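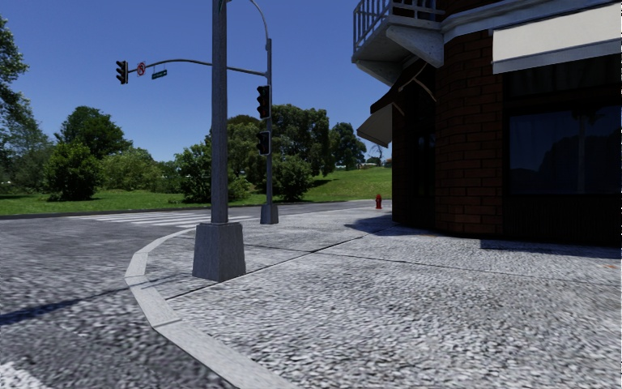
Ticket 3104 covers the ward tagging of resident submissions to the leaf blower bylaw engagement, which came out wrong in the export prepared for the clerk's office. The export holds 1510 submissions, and 84 of them carry no ward or the wrong ward. All 84 came in through the map form, where the resident drops a pin instead of typing an address. The form snaps the pin to the nearest point in the Bastura base layer, and that layer holds street assets as well as civic addresses. On a corner with a tall grey signal pole on its own concrete base and a second, thinner pole a short distance behind it, there are two asset points closer to the curb than the door of any building, and a pin dropped at the intersection will take one of those first. Asset points have no ward field.

Status: Resolved, monitoring
Priority: Medium
Component: Engagement portal (Grarent), geocoding
Owner: Innes Kerr
Reported by: Legislative Services, Town of Dulenton

Symptoms
Ward totals in the summary table do not add up to the total of submissions. Guthrie ward is short by the largest amount. A smaller number of submissions from the east side of Guthrie show up under the neighbouring ward. Typed-address submissions are fine.

Log

9:10. Reproduced on the staging copy. Pin dropped mid-intersection returns an asset ID in the address field and a null ward. Pin dropped on a house lot returns the correct civic address and ward.

9:40. Checked whether the ward boundary file was out of date. It matches the one used for the last municipal election. Ruled out.

10:25. Checked the character encoding on the export, as the clerk's office had opened it in a spreadsheet and re-saved it. Accented street names are damaged in their copy but the ward column is the same in both. Separate problem. Asked them to work from the original.

11:15. Compared layer settings with the previous engagement (backyard hens). That one pointed at the civic address layer only. The leaf blower form points at the combined layer. The change was made when the form was cloned from the sidewalk repair request, where snapping to a pole or a catch basin is what Public Works wants.

13:05. Wrong-ward cases explained. Where the asset record has a maintenance district filled in, the portal reads that as the ward. The maintenance districts follow the old ward lines.

13:50. Form switched to the civic address layer. Retested at four intersections in Guthrie. All return a civic address and a ward.

14:30. Reprocessed the 84 affected records from the stored pin coordinates, using the ward polygon and skipping the snap step. 68 resolved cleanly. The others sit on a street that is itself the ward boundary, so the pin could belong to either side.

15:20. Spoke with the clerk's office about the remaining records. Decision is to report them as "boundary, ward not assigned" in the appendix. Staff will not contact residents to ask, as the form's privacy notice does not allow for it.

16:05. New export delivered. Ward totals plus the unassigned row equal 1510.

Effect on the report to council
The overall split for and against the seasonal restriction does not change. Ward figures do. The draft bar chart in the staff report was built from the first export and has to be replaced before the agenda is published. The written comments were never sorted by ward and can stay as they are.

Follow-up
1. Add a check to the form template that rejects any layer without a ward field. Open.
2. Rename "maintenance district" in the asset table so the portal stops matching it to ward. Waiting on Public Works — they have reports that depend on the current name.
3. Scheduled export runs again Sunday night. Compare totals before release.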